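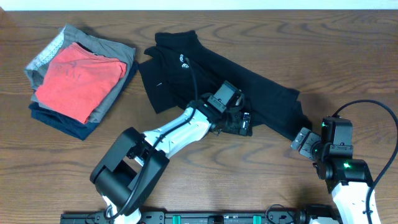 Skestora Publishes Practice Guide for Two-Armed Robots That Handle Clothing

PITTSBURGH, May 16, 2024 – Skestora, a membership group for companies that build and use tabletop robot arms, today published its first practice guide for two-armed robots that sort, fold and stack clothing. The guide is free to download and applies to fixed, bench-mounted arms working at table height with a person nearby.

The document, titled "Good Practice for Two-Arm Garment Handling at the Bench," covers layout, cable routing, grip settings, status lights, stopping and restarting, record keeping and the reporting of test results. It is voluntary. It does not replace national law, workplace safety rules or any existing machine safety standard, and it tells readers to meet those requirements first.

Three companies wrote the text with Skestora staff: Clirport, which makes light robot arms and grippers; Bosudier, a commercial laundry operator; and Athumani, which runs returns processing for online clothing sellers. Drafting began after the companies compared their own bench procedures and found that they disagreed on basic points, including where a person should stand while the arms are powered and what should be called a finished fold.

"Everyone had a procedure, and every procedure had been written by the person who set up the first bench," said Laurențiu Filip, who edited the guide for Skestora. "Staff who moved from one site to another had to learn a new set of habits for what was basically the same machine. We wanted one set of words and one set of checks."

What the guide covers

The guide is divided into nine sections. The first two deal with terms and scope. A "bench" is defined as the work surface, the mounting rail or frame that holds the arms, and everything within reach of either arm at full extension. A "garment cycle" starts when an arm first touches a piece of clothing and ends when both grippers have released it and moved clear.

Section 3 sets out bench layout. Arms should be fixed to a rigid rail or frame that is itself fastened to the bench or the floor. The stack of finished garments should have a fixed place on the bench, and that place should be recorded in the setup sheet. Garments waiting to be folded should not be placed on top of finished ones. The guide does not require a particular table material or finish, but it asks users to record both, as fabric slides differently on different surfaces and results from one bench may not carry over to another.

Section 4 covers cables. Cables that run along a moving arm should be secured on both sides of each joint, with enough slack for the joint's full travel. Any free loop of cable should be checked through the whole range of motion before the bench is put into service, and again after any cable is replaced. A loop that can pass between the gripper fingers, or that can drag a garment across the bench, must be rerouted. Where a cable has to cross the area in which garments are handled, the setup sheet should say so and show its path.

Section 5 deals with gripping. Operators should start each new type of fabric at the lowest grip force that holds it and should raise the force in small steps. When both arms hold the same garment, the software should limit how far the grippers can move apart. The guide gives a method for finding that limit with a scrap of the same fabric, and advises against testing it on customer goods. Gripper fingers should be checked for burrs, loose screws and trapped thread at the start of each shift.

Section 6 concerns lights and signals. Many arm motors carry small status lights, and their meaning varies from one maker to another. The guide asks users to post a plain chart at each bench showing what each color means on the equipment in use. It also states that a motor status light must not be treated as a sign that it is safe to reach in. A separate signal, visible from the operator's normal position, should show whether the arms are able to move.

Section 7 covers people. The bench should have a marked standing line and a stop control that can be reached from it. Clearing a snagged garment by hand is allowed only after the arms have been stopped and the stop has been confirmed. Restarting must be a separate, deliberate step taken from outside the reach of the arms. Operators with long sleeves, lanyards or loose hair are asked to secure them before working at the bench, and the same rule applies to visitors.

Section 8 deals with cameras and records. Cameras mounted on a gripper or above the bench should be aimed and cropped so that they record the work surface and as little else as possible. Where people may come into view, they must be told before recording starts. Names, order numbers and address labels should be kept off the bench, and garments returned by customers should have their pockets emptied first. Recordings kept for training or fault finding should have a stated deletion date.

Reporting results

Section 9, the longest in the guide, is about how companies describe what their machines can do. It asks that any published success rate state the types of garments used, the condition in which each one was placed on the bench, the number of attempts, and whether a person stepped in during the run. A cycle in which a person touches the garment is to be counted as assisted and reported separately.

The section also sets a minimum test. A company that wants to say it follows the guide must report at least 80 garment cycles per garment type, run in sequence, with no cycles removed from the count. Dark garments must be included in the test set. The drafting companies reported that black and navy fabric was often left out of earlier in-house tests, although folds and edges in dark cloth can be harder for cameras to pick out. Long-sleeved garments must be tested as a type of their own, and a garment must not be laid flat by hand beforehand unless the report says so.

"A number with no conditions attached is not much use to a buyer," Filip said. "If the shirt was smoothed out first, say that. If it was dropped in a heap, say that too. Both are fair tests, but they are different tests."

The guide was checked on working benches at Bosudier and Athumani before publication. The trial runs took in 2293 garment cycles across both sites and were used to find instructions that were unclear or could not be followed in practice. Skestora is not publishing success rates from the trial – the equipment was not the same at the two sites, and the runs were not designed as a comparison.

Several points changed as a result. An early draft called for the stop control to be fixed to the mounting rail. Operators said this meant leaning toward the arms to reach it, and the final text places it at the standing line. A rule that would have required all clips and clamps to be removed from the rail during operation was also dropped. The guide now allows them if they are secured, sit outside the path of both arms and appear on the setup sheet.

The start-of-shift checklist was cut from two pages to one after operators reported that the longer form was being filled in from memory at the end of the day. It takes around 4 minutes to complete.

Use and review

Companies may use the guide without joining Skestora and may copy the checklist and setup sheet for their own staff. Skestora does not certify benches and will not issue a mark or label. A company that follows the guide may say so in its own materials, provided it names the edition and makes its Section 9 report available on request.

Clirport will include the setup sheet and checklist with the printed manuals for its bench-mounted arms. Bosudier and Athumani will use the guide at all sites where two-armed benches are in operation.

Comments on the first edition are open to anyone, including operators who wish to write without naming their employer. Skestora will review them next March and expects to publish a second edition after that. Topics already on the list include wet laundry, garments with metal fasteners, and benches where two operators share one pair of arms. Mobile robots and arms mounted on moving bases are outside the scope of the guide and will be considered separately.

The guide, checklist and setup sheet are available from the Skestora publications page. Printed copies can be requested from the Skestora office at the cost of postage.

About Skestora

Skestora is a membership group for makers and users of tabletop robot arms. It publishes practice guides, keeps a shared list of terms and runs training days for bench operators and supervisors.

Media contact

Laurențiu Filip, Editor, Practice Guides
Skestora Press Office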